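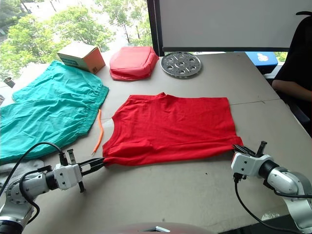
Folding with Geeta Tiwari

Got to Lillent a bit before nine, no parking out the front, ended up behind the bakery and walked. Geeta Tiwari had already had two teas. She does wash, dry and fold for about half of Breston by the sound of it, and I'd asked for an hour to talk about the folding part. Only the folding. She thought that was very funny.

"People ring me about stains," she said. "Wine, turmeric, grass. You're the first one to ring about the folding."

I'll own up. There is a chair in my bedroom. It has been under clean clothes since May. So this was partly for the newsletter and partly for me.

Geeta is 61 and has been at it eight years. Before that, school uniforms, in a shop called Kiani which closed when the owners moved up north. She learned to fold there, standing up, with a queue at the counter. Shirts had to go back in the packet exactly as they came out or the packet wouldn't shut. "So I learned quick. You fold for the packet. Everyone at home is folding for nothing, for the air, and then they try and put it in a drawer and it doesn't fit."

First thing she told me to write down was that. Fold for the drawer. Go and measure the drawer.

The table

Big pale grey table, light and flat, trees out the window. She is fussy about the table. Fussy about the height too, hip height for her, which means mine would be different and I should stop folding on the bed.

"A bed is soft. You push down, it pushes back. Then you lean over it and your back goes and you say you hate folding. You don't hate folding. You hate the bed."

What about the kitchen bench? Fine, she said, if you wipe it and then dry it. She has had customers bring back a white shirt with a jam line on it and swear it came from her.

She likes a light table because you see the edges of things. Dark clothes especially, navy socks on a dark table are hopeless. On grey or white you can see where the sleeve stops.

Do you sort first? "Not much." I was surprised. I'd been told by every website to sort first. Tops here, bottoms there, socks in a heap. Geeta reckons sorting is a way of not starting. She takes whatever is next and does it, and the piles make themselves as she goes. Shorts to the left, tees in the middle, whites kept a bit apart. That's as far as she'll go.

Tees

We spent the longest on t-shirts, becasue that's what most people have most of. Red one on the table, face down.

"Face down, always. Collar away from you. Then the bit people see is the bit that ends up on top, and you haven't had to think about it."

Her order goes like this, I was scribbling so forgive me. Lay it face down, collar at the far side. Take the hem by both ends and pull, gently, so the bottom half goes flat. Let go. Run a hand up the middle. One side in, sleeve back on itself. Other side in. Then hem up to collar, or in thirds if your drawer is shallow.

The pull on the hem is the thing I'd never done. I smooth from the middle out, with my palms, like icing a cake. She winced at that. "You're chasing the wrinkle round. It just goes somewhere else. Take the two corners and the cloth sorts itself out."

How hard? Taut but not stretched. If the hem goes wavy when you let go you've pulled too much, and with an old tee the stitching will tell you, it clicks.

She isn't bothered by wrinkles generally. A tee with soft creases across the bottom is a tee. It's going on a person, it'll be warm in ten minutes. What bothers her is a lump, a proper bunched-up ridge, folded in and squashed under a stack. "That one sets. You come back after a week and there's a line across the chest like a seat belt."

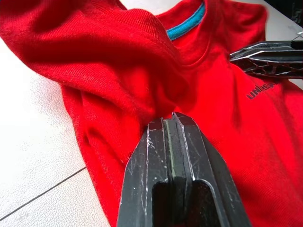

The red tee up close, blue trim at the neck and a good big ridge of fabric beside it.

Collars, then. She gets quite strict. A ribbed collar like the blue one goes out of shape if you carry the shirt by it, or hang it wet by it, or yank it to find the front. Finding the front she does by the trim. A contrast collar is a gift, she says, you can pick the neck out of a crumpled heap straight away without turning the whole thing over four times. She'd put a coloured collar on every shirt in the country if anyone asked her.

Printing is the other one. Lettering on the chest, she doesn't want a sharp fold through it, and never an iron on it. If the letters fall where the fold wants to go, shift the fold up a couple of fingers. Nobody's drawer is that exact. "Print cracks. Then it's a rag with half a word on."

And lint. I asked about the little white specks you get on anything red. Tissue in a pocket, usually, or it went round with a towel. She doesn't pick. Wait till it's fully dry, shake it out, once, hard, outside if you can. Then fold. Picking at it for five minutes a shirt is how you end up with a chair like mine. (I had told her about the chair by now.)

Shorts and anything with elastic

Elastic waists she does second, and she does them loose. Teal pair on the table. Her view is elastic will never lie flat and you should give up on it early.

"Legs together, one on top of the other. The waist will pucker, let it. Then you fold it up from the leg end so the waistband is last, on the outside. It holds the rest in like a hand."

Kids' shorts the same but in half and no more. Kids pull everything out anyway. She has three grown nephews and used to do theirs in stacks by day of the week and it lasted until breakfast.

Track pants, same as shorts with one extra fold. Swimmers, don't fold, put in a bag. Jeans she rolls, which I did not expect from someone this particular, but apparently a folded stack of jeans slides and a row of rolled ones stays put.

Fitted sheets I will not go into. She showed me twice with a sheet from the shelf and I lost it both times at the second corner. Her advice in the end was "buy flat ones" .

How much of it

I wanted to know what a big day looks like. Her record is 321 pieces, after a school camp, one day, all of it kids' stuff and half of it inside out. She wrote the number on the wall in biro. It's still there next to the phone. A normal bag, a family's week, takes her nearly 40 minutes with the radio on. Longer if it's mostly socks. She charges by the bag and not by the hour, so socks are a sore point.

Does inside out matter? A bit. She turns tees the right way, always, it's the first thing. Undies and socks she leaves how they came. "I'm not your mother."

The stuff at the back

Asked whether she keeps the table clear while she works. Not at all. The back edge has its own little crowd: small cardboard box with a teal label, a red padded thing like a pouch, a round metal plate with holes in it, a metal cup. She's relaxed about it. The rule is a shirt's length of free table in front, and whatever lives at the back lives at the back.

I liked this more than anything else she said, I think. I'd been assuming you needed a totally bare room and a free afternoon. Her point was that you need room for one shirt. One. "You're only ever folding one thing. People look at the heap. Don't look at the heap, it's behind you, or put it on the floor. Look at the one in front."

Also leave the window side for last things, she says, whatever's still a touch damp at the seams goes there and you come back to it. Waistbands mostly, and thick collars. Fold a damp waistband and you'll smell it by the end of the week.

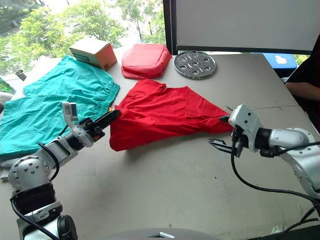 What she'd buy and what she wouldn't

Quick round at the end because she had a pick-up coming at ten.

Folding boards, the flappy plastic kind: no. Fine if you run a shop and every tee is the same size. At home you've got six sizes.

Drawer dividers: yes, but cut them from a shoebox. She did buy a set once, from a catalogue called Brurnus, and they were two centimetres too tall for the drawer so they hold onions now.

Lint roller: keep one by the door, not at the table, or you'll start using it on everything.

A good table: yes, and spend the money there if you've got any. Second-hand is fine. Check it doesn't rock.

Baskets: one in, one out. If you have a third it fills up with things that don't belong to anyone and then you own a third basket of that forever.

Standing up to fold, I asked, or sitting? Standing. She tried a stool after her knee and everything came out crooked. She wears runners and has a bit of old carpet under her feet.

Last question was what to do about the chair. She asked how many things were on it and I said I didn't know. Told me to take the top five off tonight, fold them on the kitchen bench, put them away, and leave the rest alone. Then five more tomorow. And move the chair out of the bedroom when it's bare, put it somewhere you'd feel silly leaving a jumper.

I did seven. Tees mainly, face down, hem pulled. The drawer shut.

Lillent is open mornings, drop-off round the side. Ring first if it's doonas.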